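Karncombe Robotics Club: where we have got to

17 March 2020

Members will have read on the Jiltadine website that this year's outdoor challenge is "within reach of any keen beginner". I would like to meet the beginner. The task sounds easy enough. Your robot sets off across open ground, finds its way to a marker and comes back with no help from its owner. There are 100 points for getting there and another 100 for getting home, and our entry, Ristby, has so far shown little interest in either.
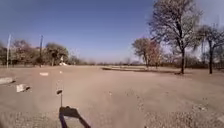

Ristby's new software is supposed to sort what it can drive over from what it can't. Larysa Didenko wrote most of it over the winter and it does very well on her kitchen floor, where the hardest thing it meets is a chair leg. Outdoors I am less convinced. Pale blocks standing on open dirt ought to be a gift to any program, as they are bright and they don't move. But the robot also throws a good black shadow of itself on the ground, mast and all, and I want to know what the software makes of that before I sign the entry form. Larysa says shadows are dealt with. I have heard that about wheel slip, battery life and the bracket Stöckli made for us, which is now on its second repair.

There is a setting for it, of course. It runs from 0 to 949, for reasons lost to history, and the current wisdom is that 900 is right for bright sun. I asked what was right for cloud and was told to wait for April.
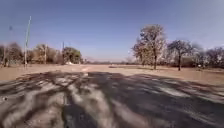 My other worry is the change from one surface to another. The rules allow a start on paving and a finish on dirt, and a tune-up done on one may be no use at all on the other. Tree shadows make it worse, with dark branches all over the tarmac or whatever it happens to be, and a robot that brakes for every one of them will run out of time long before it reaches anything worth points.

I would happily be proved wrong. What I'd like to see first is 2 clean runs, one after the other, with the same settings and no hands on the robot - not the best run out of an afternoon, which is how we fooled ourselves last year.

If you have a spare battery charger, please bring it to the next session. The same goes for the long tape measure, whoever has it.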